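Budget for the hours before you budget for the arm

Every December I read equipment plans from small robotics groups, and nearly all of them have the same shape. One large line for the arm. A smaller line for the gripper, the mount and the controller. Then something called "data and misc.", usually a round number, which somebody typed in at the end so the total would look finished.

I think that last line should be written first.

Our own plan two years ago was no better. Takeshi Hirano and I put most of the money into a Vestosetti arm because the lease was going up in the new year and we wanted to lock in the price. It arrived on schedule and worked as promised. Then it sat bolted to its bench for most of the spring, because we had nothing to train it on. We had set aside enough to pay people for 20 hours of recording. The first task that gave us usable results took 192.

The part we had left out was the ordinary part. If you want a machine to handle things in a home, you need a lot of recordings of people handling things in homes, with their own furniture and under their own lights. That means paying people for their time. It means head cameras, spare batteries, storage, and someone to look through what comes back and throw out the bad sessions. None of it makes a good slide, and a vendor has no reason to bring it up.

Arlo Quintanilla, who ran purchasing at Lirkska when I was there, used to argue the other side. His view was that capital money is easy to get once and hard to get twice, so you buy the hardware while the door is open and find the labor money later. I understand that. In some organizations it is the only way anything gets bought. But the warranty clock starts on delivery – ours had a fixed term, and we used up a good part of it on an idle machine.
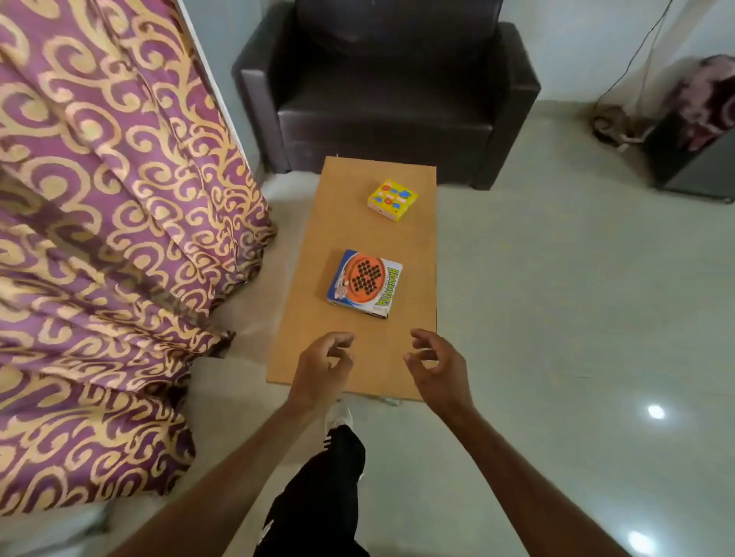
What I would do now is plan backward from the task. Pick one job, such as picking up a box from a table and putting it somewhere else. Pay for a month of recording with rented or secondhand cameras. See how many sessions are good enough to keep and what each one cost. Our first honest count was 614 sessions submitted and a good deal fewer kept, and that changed every number below it on the sheet. Only then ask for quotes on an arm.

You will also know more about which arm you need. We had paid extra for reach, and the recordings showed people working close in, on low tables and counters, almost all the time. The shorter Ishida model would have done fine.

The group at Prurnach now spreads its recording money over all 52 weeks and treats the arm as a second-year purchase. I'd copy that. If your finance office insists on a single request, put both in, with the recording line on top and a real figure next to it.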